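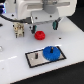

Gear kit working group – minutes
Met 7 Sep 2020, Ganddale workshop, upstairs room
Circulated to all who attended plus the two school reps who couldn't make it

1. Last minutes
Agreed. One correction, the drawer labels were ordered in May, not "on order". They came. Wrong size. See item 6.

2. Where we are with the kit
Kit still called Rirnorari for now, no better name came in. Contents unchanged from last time: gears, boards with pegs, task cards, lid sheet. Target is 50 kits for the first run. We have 30 boxed and checked. The rest waiting on boards.

Total parts on the stock sheet 2,788. Stock sheet and shelf do not agree for the small spacers, everyone knows, recount before next meeting. Nothing else to be packed from that shelf until done.

3. The red gear
Most of the meeting went on this, so longer note.

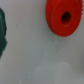
Red gear, toothed rim and center hole.

Points raised:
– Stepped shape is good for small hands, the raised part gives you something to hold. No change wanted there.
– Teeth are fine and close together. Two people felt too fine for the younger group, they don't feel the mesh and just push. Others said that is what the task cards are for. Not settled.
– Hole. Fit on the peg is tight on the last batch, ok on the batch before. Supplier (Nullar) says no change at their end. We measured a handful from each bag during the meeting and got different answers depending on who held the calipers. Need to do it properly, one person, one sitting, write it down.
– Which way up. The cards show the raised part on top. Some testers put it down the other way and then it doesn't sit right against its neighbor. Suggestion to print a small arrow on the card. Suggestion to leave it and let them work it out. Went with the arrow, vote was close.

Color stays red. Question came up again about red / blue for anyone who can't tell colors apart well – red and blue is a reasonable pair, it's red and green that we need to keep off the same card. Card 4 still has both. To be redrawn.

4. Blue gear and the board
Blue one goes on the board first, red is brought to it. Keep this order on every card. At the moment cards 2 and 5 start with red and it confuses people who did card 1 first.

Board is rectangular and slides about on a smooth tabletop. Options: rubber feet, a mat, or a line of text telling the teacher to tape it down. Feet are cheapest but they add a packing step. Mat makes the box too full, lid won't shut. Agreed to try feet on 8 boards and report back. If feet peel off in the box we go to tape.

Somebody asked if the board could be made heavier insted. Postage says no.

5. Table and room
White tables to be used for all try-outs from now on, parts show up well and small ones get found. Dark benches at the back not to be used for kit work, we lost spacers there twice. Benches free for the bike group as before.

Please wipe tables at the end. Tape marks left over from last session took ages. Window blinds: leave half down in the afternoon, glare on the table tops is bad.

Chairs – still short. Bring some up from downstairs and take them back down after.

6. Drawer labels and storage
Labels too wide for the drawers. Idahosa will swap them if returned unopened, one pack has been opened, so that one we keep and cut down. Other packs go back this week.

Red gears and blue gears to have separate drawers again. Mixed drawer was tried, sorting took longer than it saved. Loose pegs in the jar, lid ON please.

Damaged parts: do not put back. There is a tub. If teeth are worn or chipped it goes in the tub, even if it still turns. Tub gets gone through once a month and anything good enough for display goes to the front hall board.

7. Task cards
Proof read by three people, still found a mistake on the back of card 3 (says "turn the bord"). Fix before print. Font size up one step. School reps asked by email for a card with no words on it at all, just drawings. Liked by everyone. Draft for next time, two gears only, keep it simple, show:
– board flat
– blue on
– red next to it, raised part up
– turn

Laminating put off until the wording is final. We have done it too early before.

8. Money
Brief. Board order is the only big thing left. Quote from Nullar held until end of the month, after that they requote. Agreed to place it now for the remaining kits plus a few spare. Postage figures not ready.

9. Any other business
– Kettle upstairs is broken, use the one downstairs.
– Keys: sign the sheet. Sheet was blank for most of last month.
– Request for a bigger gear as a third size. Not in this run. Put on the list for the second.
– Sharing one kit with the library for a trial. Yes in principle, needs a box that isn't held together with tape.

Actions
– Recount spacers, update stock sheet
– Measure holes, both batches, same person
– Arrow on cards, redraw card 4, fix card 3
– Change starting order cards 2 and 5
– Feet on test boards
– Return labels to Idahosa
– Order boards
– Wordless card, first draft
– Postage figures

Next meeting same room, date to be sent round. Bring own pen.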